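Ticket 881: gripper lets go of hangers halfway off the rail
3 min read

Closet rig, Mestero arm, stock two-finger gripper with the green padded fingers. Status: open again (sigh).

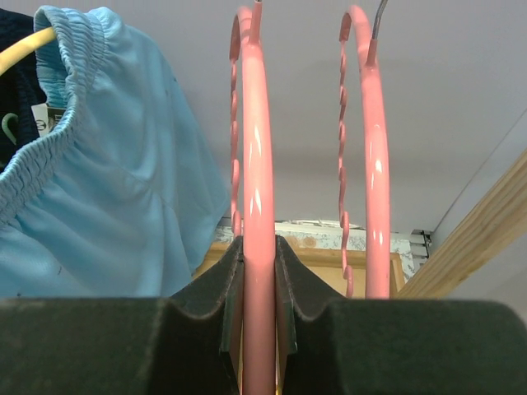 What's going wrong

The job is simple on paper. Reach up to the rail, close on a hanger, lift it so the hook clears, bring it down to the folding table. With the skinny store hangers we get through a whole rail and I barely look up from my coffee. With the glossy pink tube ones the arm grips fine, starts the lift, and then somewhere in the first few inches the hanger rolls in the fingers and the hook swings back onto the rail. Now the arm is pulling on something that's still attached to the closet! Twice it pulled hard enough to trip the force limit and stop. The third time the limit didn't trip, the hanger popped out, and it went past my ear. That's when I opened this ticket.

I've marked it as a safety issue as well as a grip issue. Please don't merge the two, I'd like the second one looked at even if the first one gets solved by buying different hangers.

What I tried, in order

1. Wiped the pads with a damp cloth and let them dry overnight. They'd picked up a lot of lint. Ran the pink hangers again in the morning and got the same roll.

2. Raised the grip force in the Graltico panel one notch, then two. One notch did nothing I could notice. Two notches held better on the lift but the fingers started to bow the tube, and I don't love that, so I put it back.

3. Changed the approach angle. We were coming in level and I tilted the wrist 45 degrees so the jaws would meet the tube lower down. It made things worse, and it also bumped the clothes on the next hanger over. Back to level.

4. Checked where the jaws land. They close on the tube itself, which is round and shiny, and these hangers have that little scalloped strip running along the inside. On some picks I think one jaw rides up on the bumps and the other doesn't, so you get a lopsided grip that looks perfectly okay until there's weight on it. I can't prove that one yet. I've been standing there with a flashlight and my best guess is as far as I've gotten.

5. Swapped the left and right pads in case one was worn more than the other. No change, and now I've got them on backwards compared to the labels (fixing that tomorrow, please don't copy my setup until I do).

The part that worries me

I went back through the log for the pick where the hanger flew. The settings page says the pull limit is on. But the log shows the limit check running only after a 500 millisecond wait, and the wait starts over every time the gripper adjusts itself. If the hanger is rolling, the gripper is adjusting the whole time! So I think the check never got its turn. Somebody who knows the D'Amico controller better than I do needs to tell me if I'm reading that right.

Until I hear back:

- the lift runs at the slowest speed
- I stand on the far side of the folding table, with the stop button in my hand and safety glasses on
- no pink hangers in any unattended run

Update, later the same day

Reply from Skuvovside support says the wait was put in on purpose to cut down on false stops, and that it can be shortened in the advanced menu. I found the menu. I shortened it. Then I did a slow pull with a strap tied to the rail and it stopped right away, five times out of five. Happy about that! It's a strap though, and a strap doesn't roll, so I'm leaving the safety half open.

For the grip half they're sending a set of pads with a groove down the middle. Shipping in November, apparently. If anyone has a spare set sitting in a drawer I'd gladly borrow it before then.

Still to do: put the pads back on the correct sides, rerun the pink hangers with the shorter wait, attach the full log here when it finishes exporting.

14 comments
3 shares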